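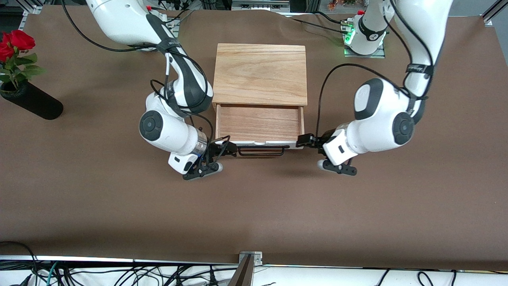
Little oak drawer box, drawer won't run straight

Posted by Hiba Nseir in Furniture and Small Storage

Hi all, I'm hoping someone here is handier than me. I've got one of those small light oak boxes with a drawer and a black metal handle, the sort of thing you park on a desk or a hall table for keys and stamps and dead batteries. Mine came from the Pasedholm market in May and I paid 19 dollars for it, which I was pretty chuffed about until I got it home.

The drawer comes out fine for the first bit and then goes crooked and jams. If I pull from the handle it twists to one side, and if I put a hand on each side of the front and ease it along, it mostly behaves. Closing is worse. I end up giving it a bump with my palm and then one corner sits proud. There aren't any metal runners on mine, it's just wood sliding on wood.

I've tried a bit of cooking oil on a rag (I know, I know) and it was lovely for one evening and then sticky. I don't want to sand the front because the grain is the nicest thing about it, all those straight pale lines. Is this fixable at the kitchen table or should I be taking it to somebody? There's a place near me called Rizk that does furniture repairs but I feel silly turning up with something the size of a bread bin.

Also, side thing, what do people put on pale oak so it doesn't go orange?

Rodel Dalisay

Very fixable, and please don't feel silly, small drawers are fussier than big ones. A short, wide drawer has hardly any side length to keep it square, so the least bit of off-centre pull and it racks. You've already found the cure with the two hands trick, so what you're after is less friction.

First get the oil off. Wipe the outsides of the drawer and the inside of the box with a cloth that's just damp with methylated spirits, window open, and leave the drawer out overnight. Try a hidden spot first if there's any finish on it. Next day slide it in dry and have a feel for where it grabs. You'll usually find a shiny patch on the wood where it's been rubbing. Scribbling pencil along the side edges works too, the pencil smudges wherever it touches.

Sand only that patch, 240 grit wrapped round a flat block, a few strokes and then test again. Go easy! I once got carried away with a drawer from an old Sivoline desk and it rattled around in there like a tooth. You won't need to go anywhere near the front.

Then wax. Plain candle is fine, paraffin or beeswax, rubbed along the bottom edges and the sides and whatever it slides on. Buff it a bit with a sock.

Check your handle as well. If it's been screwed on even slightly off centre you'll be steering the drawer sideways every time you open it. Measure from each end of the drawer front. Mine was out by 2 mm and I'd never have picked it by eye.

For the colour, use a water-based clear matte. Oils are what bring out the orange. Do a test on the underside, and let the box sit in the room for a week before you do any of it in case it's just swollen from the weather.

piststead_pat

just wax it. candle. mine's been good for years

Hiba Nseir

Thanks both! Metho did the job on the stickiness and the pencil showed a rub mark way at the back on the left, I'd been blaming the front this whole time. I've done a little sanding and a tealight's worth of wax and it goes in with one finger now. It still wants to twist if I yank it, so I'll measure the handle tonight once I find the ruler, which I suspect is in a drawer somewhere. Holding off on the matte until I've tried it underneath.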